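Tulter Cash Book, Two-Column
Made by Flilar
Office and Counter > Account Books > Bound

The Tulter is a bound cash book for small shops, market traders, clubs and anyone else who keeps their takings on paper. It has a wide column for details, a narrow one for the date, and two money columns on each page. Money in goes on the left-hand page and money out on the right. The ruling has stayed the same through several printings, so a new book will follow on from an old one without any change in how you keep it.

There are 46 double pages for entries. Each page has 30 ruled lines and a boxed line at the foot for the total. The first leaf has space for a name, the period covered and the opening balance. The last two leaves are plain and many customers use them for suppliers' phone numbers.

The paper is a cream writing stock that takes ballpoint, pencil and most fountain pens. Very wet nibs will show through a little on the back. The lines are printed in pale grey, with a darker rule between the pounds and the pence. Pages are numbered in the outer corner. 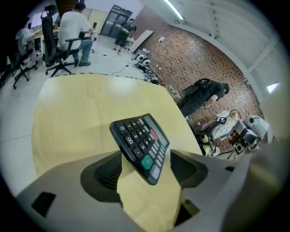

Can I use the two money columns for cash and card?
The columns are left without headings so that you can do this. Write "Cash" and "Card" at the top of each page, total them separately, and carry both figures over. If you would sooner use the second column for VAT or for a running balance, the ruling suits that as well.

Binding

The pages are sewn in sections and glued into a hard case. The book opens flat from the first week, though the first few pages need pressing down along the fold before they will stay put. The cover is Larum bookcloth over board, with a paper label on the front and another on the spine. The cloth wipes clean with a barely damp rag. Do not soak it, as the dye can lift, particularly on the red.

Colours in stock are dark green, red and black. Navy is made in smaller runs and may be out for some weeks at a time. We don't hold orders for navy, but you can ring and ask when the next lot is due.

Keeping the totals

Most queries we get about cash books have little to do with the book. They come from people whose page total is out by a few pence or a few pounds. The usual cause is a figure copied into the wrong column or two digits swapped over. A difference that divides by nine is often a swap, for instance 54 written as 45. Add the column from top to bottom, then from bottom to top. If the two answers agree, the adding is probably right and the fault lies in an entry.
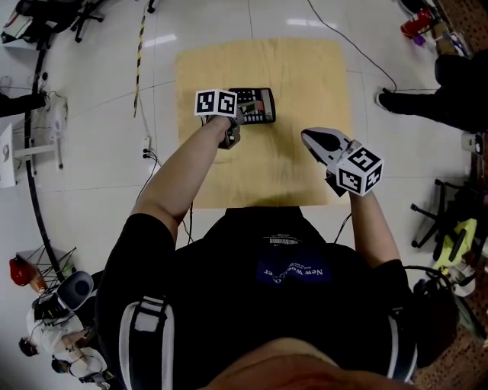

Check the balance brought forward next. It is easily miscopied when a page is finished at the end of a long day, and the error then runs through every page that follows. Write it in ink on the new page as soon as the old one is totalled. Tick each entry lightly in pencil against its receipt. If you find a mistake, rule a single line through it, write the correct figure above and put your initials beside it. Correction fluid makes a mess of this paper and anybody checking the accounts later will want to see what was there before.

For a busy counter, total daily. For a stall or a club that takes money once or twice a month, total at the foot of the page. Either way, count the tin before you look at the figure in the book.

Related items

Tulter Petty Cash Book, single column, soft cover. Same paper, fewer pages.
Tulter Wages Book, bound, weekly ruling.
Ugwu receipt spikes, with weighted base.
Ugwu pen loops, self-adhesive. These stick well to the inside of the cover and less well to the cloth.
Slipcase in grey board, holds two cash books of this size.
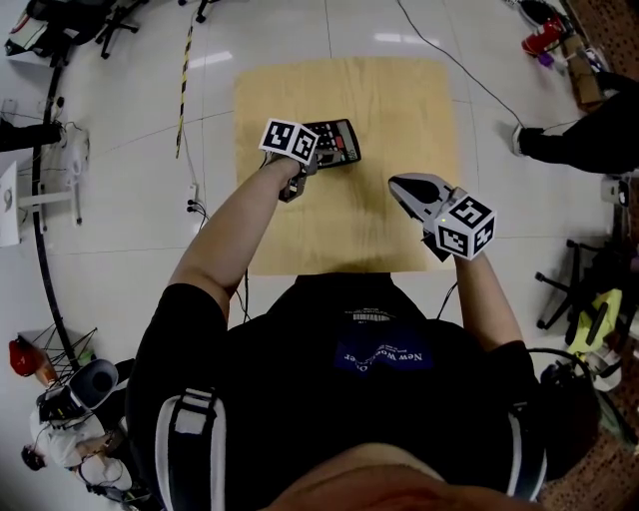 Counter and Office Catalogue, page 49

Ordering

Books are sold singly or in packs of six. Packs are one colour only. Name stamping on the front is available on packs, in gilt or blind, up to 24 characters including spaces. Stamped books can't be returned unless the fault is ours, so please check the spelling on the proof.

Plain books may be returned unused within a month. Those sent by post go in a card mailer with the corners protected. If one arrives with a knocked corner, keep the mailer and let us know.

Orders for a January start should reach us by early December. The phone is answered until 4 p.m.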